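RM 212 Fresh Produce Merchandising
Handout 3: The Slanted Stand
Instructor: Meinir Humphreys
Lab support: Huw Gittins

Reading before lab: Foulkes, chapter 2, the pages on sight lines and reach. Bring your Drondholm workbook.

Last session covered flat tables and stacked crates. This one covers the slanted wooden stand with open compartments. You will find it in a lot of small grocery stores, usually near the door, and it is what you will work with for the next two labs.

1. Why the top slants

A flat table shows the shopper the front row and hides the rest. On a slant, the back row is lifted into view, so a compartment can look full with less product in it. The cost is that things slide. Round items need a lip at the front. Long items are easier to hold in place if they lie side by side, all pointing the same way.

2. One item, one compartment

Dividers do two jobs. They stop product from drifting, and they tell the shopper where one price ends and the next begins. Give the widest compartment to the bulkiest item. In our lab setup that is napa cabbage, with green onions laid along the back behind it. Long ridged green vegetables go next to it in rows, then the chili peppers and carrots. 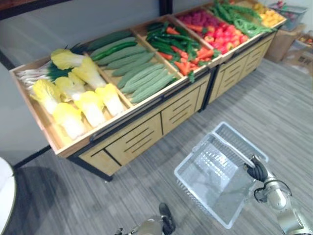 Mixing two items in one compartment is allowed when the colors are far apart and a shopper can tell them apart at a glance. Orange carrots under green chili peppers pass that test. Two kinds of green pepper would not. If the items are sold at different prices, each needs its own sign, and the signs have to stand where they don't cover the product.

3. Direction

Pick a direction for each item and keep it. Napa cabbage can be set with the leafy ends all one way or with the white bases toward the shopper. Foulkes prefers the bases forward, on the grounds that buyers check the cut end first. Meinir prefers the leaves — they carry the color. Either is accepted in the practical, but write down which one you chose.

Green onions: bulbs together at one end, tops together at the other. Keep the bundle parallel to the back edge.

4. Baskets

Shoppers pick with one hand and hold the basket with the other. Stand at the display with a basket on your arm and try to reach the back row. If the basket bumps the front edge before your hand gets there, the row is too far back for a small shopper.
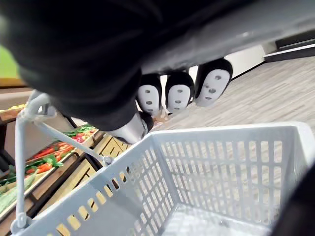 Check the basket size as well. A whole napa cabbage takes up a lot of room, and a shopper who puts one in first may skip the smaller items. Some stores place bulky produce last on the route for this reason. The Urley floor plan in your workbook does it the other way around, and we will compare the two in lab.

5. Refilling

Rotate first, then fill. Bring older stock forward and put new stock behind it. Straighten the rows before you leave the stand. A compartment that has lost a few pieces can often be fixed by closing the gaps, with no new stock at all.

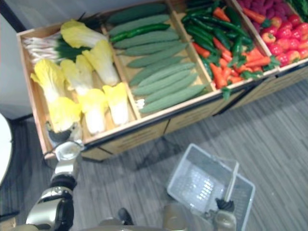 Fig. 3. Napa cabbage and green onions in the left compartment, with rows of cucumbers beside them.

For the lab

Work in pairs. You have 30 minutes to empty, reset and sign one stand. Use the Zalent sheet to sketch your layout before you move anything, and hand it to Huw with both names on it.

Written part, due in February: two pages on a produce stand in a store near you, with a sketch. Note the order of the compartments and the direction of the long items.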